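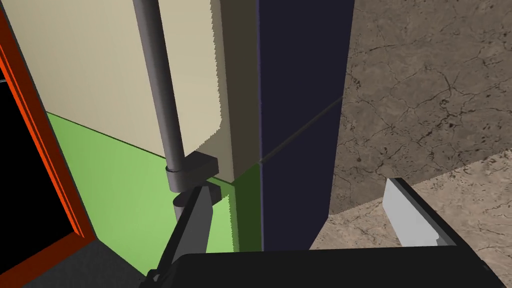

By Ingeborg Marti | Mar 5, 2022 | Filed under: Software, Cell Setup

I've been living in Getora for most of the winter, so I guess it's time I wrote it up. If you haven't run into it, it's a desktop program for laying out a robot cell and working out your moves before you touch the real one. You build the cell from blocks and imported parts, drop in an arm and a gripper, and drive it all around on screen. We bought it at Zwahlen for one job, the small machine-tending cell by the back wall, which needed a new gripper and a total rethink of where everything sits.

First, the looks. Getora is not pretty! Blocks come in flat colors and you'll see jaggies on the edges if you get in close. I ended up liking that. I gave everything loud colors so I could tell it apart from the wrist view — orange-red for the frame, bright green for the flat surface, cream for the big panel, navy for the pillar — and I never once had to ask myself what I was about to hit. The stone texture I picked for the far side is silly, but it has enough veins and cracks in it that you can tell when you're moving relative to it, and with plain gray I kept losing my sense of distance. So the marble stays.

The wrist view is the reason to buy this. You sit right behind the gripper with the two fingers reaching out ahead of you, and you see what they see. In our cell the tight spot is a gray vertical rod with a collar near its lower end and a bracket sticking out beside it. From the overview it looked like we had all the room in the world. From the wrist, with the fingers open, the left one comes up right by that collar and you think, oh no. I moved the approach before anybody had drilled anything, and that alone made my week.

Setup took me an afternoon. The installer is fine, the license key is fine, and the gripper import is where the swearing happens. We run a Nondel two-finger, and the model from the supplier came in with its origin way out in space, so the fingers opened and closed somewhere behind the arm. You fix it under Tool, then Frame, then Offset, and you have to hit Apply and then Save (Apply on its own forgets everything when you close the window). The manual is 54 pages and this gets one sentence. Put a sticky note on your monitor.

Matching the screen to the floor is the part I'd tell you to take slow. What worked for us was touching off on three fixed points in the real cell, typing those in, and then driving the real arm back to each one at a crawl with a hand on the pendant. If one point is off, do all of them again. I tried fixing just the bad one and chased my tail until lunch. We repeat the check after any bump and any finger change, and I keep the old values in a notebook by the controller so I can see if something is creeping.

Cables are so-so. You can draw one in as a thin line and hang it across the cell, and the collision check will see it, but it doesn't sag or swing the way a real one does. I draw mine where I think the worst case is and leave it there, crossing right through the middle of the view. It's a bit in the way when you're lining something up — which is kind of the point, I suppose.

Things that bug me: undo only goes back 15 steps, and every nudge of the arm counts as one. Shadows can't be switched off per object, so the corner behind the panel goes a murky olive and I have to brighten the whole cell to see in there. And the collision warning is a beep, the same beep you get for a full disk. Come on!

Then there's the price. It's $2,000 for a seat, paid once, with updates for the first year. For a shop with one arm that's a lot of money, and I did try Serkell first, which costs less. Serkell is nicer to look at and the menus make more sense, but its wrist view is a fixed little window in the corner and you can't move the arm from inside it. For me that settled it. If your cell is wide open and you mainly want a layout drawing to wave around in meetings, get Serkell and keep the change.

The next update is due in May and is supposed to bring more undo. I've got a finger swap to do before then, longer ones with the same pads, so I'll add a note here on how the import goes the second time around. Four stars from me, and I'd give the wrist view five.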